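# Flandero Folding Notes: Puffer Jackets and Other Thick Things

March 29, 2024 | By Ye-ji Han

12 shares | 4 comments
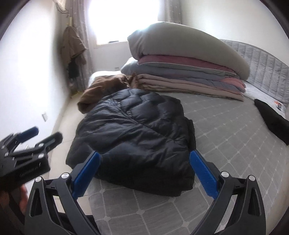
**Ye-ji Han**, maintainer, Flandero folding notes

## What this is

Flandero is a set of written notes on folding clothes that don't want to be folded. Puffer jackets make up most of it. There are 148 notes in this release, each one covering a single attempt at a single garment on a bed, a table or a floor. The notes are plain text with a short header.

I started keeping them after reading one too many storage guides that promised a puffer would "fold down flat in seconds." I have folded a lot of puffers. They fold down into a bundle. Whether you call the bundle flat depends on what you are trying to sell.

## What's in a note

- `garment`: what it is, in ordinary words (puffer jacket, fleece, ski pants)
- `surface`: where it was folded
- `method`: which fold was tried, from the list below
- `result`: bundle, roll, slab or failed
- `remarks`: whatever the folder felt like writing

Please read `remarks` before you trust `result`. "Slab" was supposed to mean a fold with even thickness from edge to edge. In practice people wrote it when they were pleased with themselves. Pieter De Smet went back over the slabs in March and moved 53 of them to "bundle." I agreed with him on nearly all of those. The two of us still disagree about a hooded one.

## Methods covered

**Thirds.** Zip up, lay it face down, sleeves across the back, sides in, then fold up from the hem. This is the one everybody knows. It gives a thick rectangle with soft corners. The black jacket at the top is about as much as I'd ask of a quilted puffer: roughly rectangular, thick, with a folded edge sticking out a little on one side. I'd file it under bundle.

**Halves.** Same start, but the jacket is folded once down the middle and once across. Quicker. Taller too, and it opens by itself if you look away.

**Hood pocket.** Roll from the hem and turn the hood inside out over the roll. Works if the hood is deep enough. Many are not, and the guides are silent on this point.

**The Hwang fold.** Sent in under that name by a reader, so that is the name it has. The sleeves go inside the body before anything else happens. I was told it removes the lump at the shoulders. In my hands it moves the lump to the middle.

## Things I no longer believe

*You must press all the air out first.* You can press it. Some of it comes back as soon as you lift your arm to make the next fold. I now press once, after the last fold, and leave it there.

*Fold along the stitching.* Sounds sensible, and on a jacket with level rows it's fine. Then you get a jacket where a long seam ends up running across the bundle on a diagonal, puffy sections on one side and a smoother panel on the other, and following the stitching would take you nowhere useful. Fold for the shape you need and let the seams land where they land.

*A patterned sheet helps you fold square.* I wanted this to be true. A grid under the jacket ought to work like a cutting mat. But a sheet is rarely pulled tight enough, and if its lines run in diamonds you're lining up a hem against a slant. Two contributors swear by it. Their bundles look like mine.

*Wrinkles mean you did it wrong.* Shallow creases across a smooth panel are what a padded jacket does when it's folded. I stopped refolding over them and got several evenings back.

## What's missing

No vacuum bags. People keep asking. The notes are about folding, and a vacuum bag is a different activity with its own set of exaggerated claims.

No real measurements of thickness either. We tried a ruler for a while. One jacket came out differently each time it was measured, depending on how hard the ruler was leaned on it, so the column was dropped in version 3. If you find an old copy with a `height` field in it, ignore the field.

Dark garments are over-represented because they are what most of us own. It matters more than you'd think: on black fabric the lower edge of a bundle disappears into shadow, and a sagging underside is easy to miss. Walk to the other side of the bed and check before you write "slab."

Children's coats are thin on the ground. Long coats too. I wouldn't use these notes to settle an argument about either.

## Known problems

- Note 97 describes a sleeping bag. It stays in until somebody renumbers the rest.
- Some notes say "bed" and some say "mattress." Nobody could tell me the difference, so treat them as the same.
- `failed` is almost certainly underused.
- The Drostbridge notes were typed up from paper, and a few remarks stop where the paper got wet.

## Should you use it?

If you're writing a packing guide and want to see what folding looks like when the folder has no reason to flatter the method, yes. If you want proof that one fold beats the rest, I don't think it's in there. Thirds gets the most entries, but it's also the fold people try first, and I haven't found a way to separate the two.

## Sending in a note

Write it the same day. Use the header fields as they are and don't add new ones. One garment per note, even if you did a whole closet. Say what the thing looked like when you stopped, and leave out how long it took, which everyone gets wrong in the same direction.

Corrections go to Pieter. Complaints about the word "bundle" go to me.

## Changes in this release

- Slabs reviewed, see above
- Hood pocket split off from plain rolls
- Spelling of "duvet" made consistent
- Removed a remark that was a shopping list

Contact: Ye-ji Han or Pieter De Smet, through the Lostetura contact page

© Lostetura. Notes may be copied with credit. | Back to top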